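Homemade yoghurt keeps coming out runny – what am I doing wrong?

Posted in Kitchen & Pantry
Asked by Thilini Kumarasinghe, Celtermont

Hi all, hoping someone can sort me out before I give up and go back to buying it. I've been making yoghurt at home since December, when my sister passed on her big wide-mouth thermos. My first batch was gorgeous, thick enough to stand a spoon up in. Every batch since has been somewhere between pouring cream and soup, and it's doing my head in.

What I do: a litre of full cream milk in a saucepan, heat it until it's steaming and just starting to froth at the edges, then take it off and let it cool until I can keep a finger in it. Stir in a big spoonful of yoghurt from the last batch, pour it into the thermos, lid on, leave it overnight on the bench. In the morning I tip it into a bowl and have a taste before it goes in the fridge.

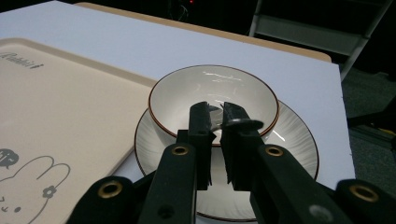 The flavour is fine, a bit tangier than the shop stuff, which I like. It's only the texture. I've tried two brands of milk and left one lot for nearly the whole next day, and that just made it sour AND runny. My kitchen is pretty cold in the mornings if that matters. I don't own a thermometer and would rather not buy a yoghurt maker (the Flullosa one my neighbour has takes up half her bench).

Also, is it safe to keep using the last batch as a starter forever? I must be up to the fifth or sixth go by now. Cheers in advance!

38 people found this useful

Nazma Bepari
Helpful member

Okay, I make this every week and I reckon you've got two things going on.

First one is the heating. "Steaming and just starting to froth" could be anything. You want the milk properly hot, just short of the boil, and then you want to hold it there for a while – I give mine ten minutes on the lowest flame, stirring so it doesn't catch. The heat changes the proteins in the milk so they set up firmer. If you whip it off the stove the second it steams you'll get thin yoghurt nearly every time. Your first batch probably got a bit hotter than you realised.

Second is the starter. Yours is getting tired. Homemade starter can go for a few rounds but it does drift, especially if it's been sitting in the fridge a week or more between batches. Get a small tub of plain yoghurt with live cultures (check the label, and skip anything with gelatine or thickeners in it) and start again from that. I freeze mine in an ice cube tray and use two cubes per litre, thawed first.

And please get a thermometer! Mine was cheap as chips. You're looking for 43 or so before the starter goes in. The finger test is fine if you've been doing it for thirty years like my mum, but on a cold day your finger will tell you all sorts of rubbish.

Oh, and fill the thermos with hot water while the milk's cooling, then tip it out right before you pour. A cold thermos will suck the warmth out of a litre of milk in no time.

Once it's set, don't stir it. Put the whole thing in the fridge for at least five hours first. I know it's tempting to dig in while it's still warm, but it keeps firming up as it chills. I don't touch ours until after dinner, when everyone has a bit with honey and a cup of tea.
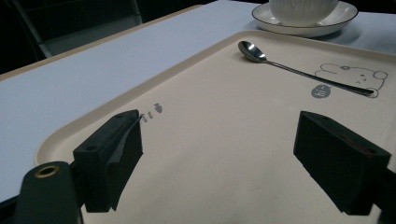

Teaspoon on the tray.

If it's still thinner than you like after all that, line a sieve with a clean tea towel and let it drain for an hour or two. Keep the whey, it's lovely in bread dough.

255 people found this useful

flonimgate_dave

just add milk powder. third of a cup per litre, whisk it in before you heat it. never had a runny one since

Thilini Kumarasinghe
Original poster

Thank you both! Nazma, I had a go last night with a fresh tub as starter and the milk held hot for the full ten minutes, and warmed the thermos too. It's in the fridge now and it wobbles when I tilt it, so I'm calling that progress. Haven't got the thermometer yet but it's on the list. Dave, I'll try the milk powder next time. Does skim powder work or does it have to be full cream?

flonimgate_dave

either. I use skim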